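Chapter 6
Looking After the Peg Cell

In this chapter you will learn to:
Clean and re-light a bin cell
Check that the camera still agrees with the arm
Inspect a foam board and its pegs for wear
Keep a cell log that somebody else can use

Few jobs in a robot lab teach you as much in one morning as servicing a small cell. You get your hands on everything: the arm, the camera, the lights, the bin, the pegs. By the time you finish you know the machine in a way that no wiring diagram can give you, and you start hearing it when something is off. I still look forward to service mornings, and I hope this chapter passes some of that on to you.

The cell we will work with is the Cadwaladr bench cell at the Rarkotville teaching lab, the same one you wired up in Chapter 5. Its job is easy to say and wonderfully hard to do well. It picks up a peg, finds the hole with the matching outline, and puts the peg in. A toddler can do it. Getting an arm to do it all day long takes a clean bin, steady light, a camera that has not been bumped, and a board whose holes are still the shape they were cut.

6.1 A cell that drifts

Machines like this one rarely fail all at once. They drift. When Eluned Gough took over the Cadwaladr cell in April, the arm had begun to press pegs down a little to one side of their holes. Round pegs slid in anyway. Pegs with corners caught on the rim and stopped. The students before her had dealt with it by turning up the push force, and for a while that worked beautifully! Then the edges of the foam began to crumble, the misses got worse, and up went the force again.

She did what you should do: she put the force back to its old setting and went looking for the first thing that had moved. It was a camera bracket screw. Half a turn with a hex key and the whole problem went away, though the board was past saving.

Keep that story in mind as you work through the chapter. When a number in the settings has crept upward, somebody was probably covering for a loose part.

6.2 Order of work

Do the steps in the order given. Each one depends on those before it.

1. Park the arm, switch off drive power, and hang your tag on the switch.
2. Lift out the board and all loose pieces. Wipe the bin floor and walls with a barely damp cloth, and run a dry brush along the seams where foam crumbs collect.
3. Check the lights. Look for glare on the walls as well as shadows on the floor.
4. Try each camera bracket screw with the key. Snug is enough.
5. Put the board back and seat the pegs you want for the test.
6. Restore power and run the Prindirura alignment routine with the arm at low speed.
7. Write it all up.

Step 5 deserves more care than it usually gets. Pick pegs that differ in height and outline, and leave plenty of holes open so the camera has clean edges to find. A tall peg is a great test of the software, as it can hide whatever stands behind it.

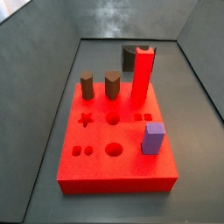 Press each peg down by hand before you restore power, and feel for the bottom of the hole. A peg that rocks may be sitting on a crumb, or its hole may have opened up. Take it out, brush the hole, and try again. If it still rocks, try the same peg in a fresh board. You will soon know which of the two is worn, and it is a lovely little piece of detective work.

Foam boards from Brirnska are cheap enough to replace, so don't nurse a bad one along. Run a fingertip around each rim. Corners go first, and the points of a star go before the corners of a square.

6.3 Your first log entry

Eluned's entries are short. One reads: "20/11/2021. Bin wiped. Bracket screws snug. Board changed, old one soft at the star. Ran alignment 3 times, all good. Force not touched." Anyone coming in after her knows where the cell stands. Before you turn to Section 6.4, service your own cell once through and write an entry of the same kind, then trade logs with a partner and see whether each of you could pick up where the other left off.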